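Glove station: cable faults, jaw zero and the drift that was not drift
Mar 3, 2021

The left unit on the glove station started dropping out in October and I put off dealing with it properly until last month. These are my notes on the repair and on what I changed in the setup afterward. They apply to the wired Atinga hand units, older body, running through a Mudden hub. If you have the newer body with the locking connector, most of the cable section does not concern you.

The symptom

The jaw position from the left unit would freeze at its last value for anything from a blink to several seconds, then jump to the correct one. There was no error in the hub log. The hub repeats the last good reading when a packet is missing, and it only raises a fault after 3 seconds of silence. Short gaps therefore look like an operator holding very still. With gloves that is plausible enough to get past a quick review, because people do hold still when they are lining up a cuff.

I found it by plotting jaw position against time and looking for runs of identical values. A live encoder on these units is never that quiet. Even with the gripper lying on the bench the last digit flickers. Any perfectly flat stretch is a dead cable, a dead board or a hub that has stopped listening.

Finding the fault

The hub was easy to rule out. I swapped the left and right leads at the hub end and the freeze stayed with the left unit. I then swapped the lead itself and the freeze went with the lead. That leaves the connectors and the conductors in between. I clipped a meter on both ends and bent the cable a little at a time, starting from the hub. Nothing happened until the last stretch before the strain relief at the gripper, where the signal pair opened whenever the cable was bent back toward the wrist.

I cut the jacket open there. One conductor was broken clean inside its insulation and the other was down to a few strands. The shield was fine. This is ordinary fatigue. The strain relief on the older body is short and stiff, so all of the bending happens in one place right behind it.

The repair

Ramudell sells a replacement lead, molded, correct length. I ordered two. The wait was 17 days, so I also repaired the old one to keep the station going:

Cut the lead back past the damage and a bit further, until the strands look bright.

Strip, tin and re-crimp. The contacts are small and the crimp tool matters. Pliers will make a joint that passes on the bench and fails in a hand.

Slide a length of soft silicone tube over the cable before closing the connector. It should start inside the strain relief and run well past it, so that the bend is spread out.

Close the body, plug in, and repeat the bend test with the meter off and the plot on. I do this for a full five minutes per lead. It is dull.

The repaired lead has outlived my expectations and is still on the left unit. The two Ramudell leads are in the drawer, with silicone tube already fitted.

Routing at the table

The grommet hole near the far edge of our table is the obvious place to drop cables, and I used it at first. It was a mistake. With the lead coming from the far side, the operator pulls against it each time a hand comes back toward the body, and the bend lands at the strain relief. Both leads now leave by the sides. The left one has to get past the basket, and that is the tight spot. The right side has nothing in the way except whatever glove happens to be lying there.

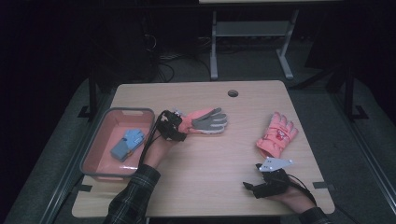

Jaw zero

Changing a lead means opening the body, and opening the body means the jaw zero is gone. The manual says to rezero with the fingers fully closed and empty. That works for hard parts. For knit gloves I wanted better than that, as the interesting range is right at the bottom, where the fingers are closed on one or two layers of fabric.

My procedure is as follows. Power the hub and leave it alone for 6 minutes. The reading creeps a little at first and then settles. Close the fingers on nothing, hold, and store zero. Open fully and close again. If the second reading differs from the first in anything above the last digit, there is lint in the slide. Take the fingers off, brush it out, start over. Then close on a steel feeler gauge and check that the reading agrees with what is printed on the gauge.

Lint deserves its own line in the maintenance sheet. Fleece is the worst offender. Knit cuffs shed less, but what they shed is longer and wraps around the slide. I brush both units at the end of every session now, and blow nothing in there with canned air, which only drives it deeper.

The drift that was not drift

After the cable repair I had a second complaint, which I wrongly blamed on my own crimping. The distance between left and right units was off, and the error grew through a session. It looked like slow drift in tracking. I went through the hub clock, the camera calibration and the room temperature. All of them were fine.

The cause was the white bracket on top of the right unit. It had worked slightly loose and was rotating by a small amount each time the operator set the gripper down on the table. The tracking treats the bracket as rigid with the fingers, so a loose bracket moves the fingers in the data and nowhere else. I now put a witness mark in paint pen across the joint, underneath where it cannot confuse the cameras. If the two halves of the mark do not line up, the unit comes out of service until it has been refitted and recalibrated. Checking the mark is quicker than opening the log.

The table was moved by the cleaners once as well, before the bracket problem, and I spent an evening on that too. The tape at the near corners is there for lining things up. It tells me about large shifts and nothing about small ones, so I still run the short calibration whenever anyone has been in the room.

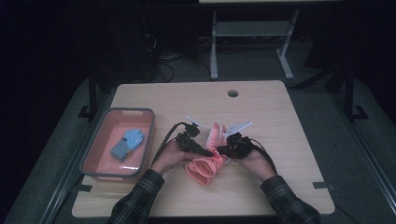 Two-unit work is where the remaining trouble shows up. When both units hold the same piece of fabric they are mechanically coupled, and a sticky slide on one side gets written off as the operator tugging. The test I settled on uses a pink knit glove, pinched on one side by the left unit and on the opposite side by the right, with the cuff hanging toward the operator. Pull gently, relax, repeat. The two jaw readings should stay flat while the distance between the units changes. If one jaw opens under load, the finger pads are worn or the slide is loose. The same test exercises the leads. The left one curves out to the left and back over the tabletop, and the right one loops out and down past the hand, so both get bent about as much as they ever will in normal use. I have caught one bad pad and no bad leads this way.

Worn pads can be turned over once. After that they are scrap. Kurnness makes a softer pad that fits the older fingers, and it holds fleece very well, but it also holds on when the jaw opens, and the glove comes away with the finger. I went back to the stock pads after a week.

The maintenance sheet as it stands

Before a session: witness marks on both brackets, hub on and warmed up, jaw zero, feeler gauge check on each unit.

After a session: brush both slides, coil the leads loosely, no tight wraps around the gripper body.

Every 90 hours on the hub counter: bend test on both leads with the plot running, pads inspected and turned or replaced, fingers off for proper cleaning, full calibration afterward.

I also changed the hub setting for missing packets. It now writes a blank where it used to repeat the last value. The option is in the Mudden config under output handling and it is off by default. Two of my plotting scripts broke on the blanks and had to be fixed. The October recordings with flat stretches have been flagged and I am still going through them. The shorter gaps can be cut out without losing the grasp. The longer ones will have to be thrown away.

Next job is the strain relief on the right unit. It has the same short, stiff boot and the same number of hours on it, and so far it has given no trouble. I will fit the silicone tube anyway when I next have the body open.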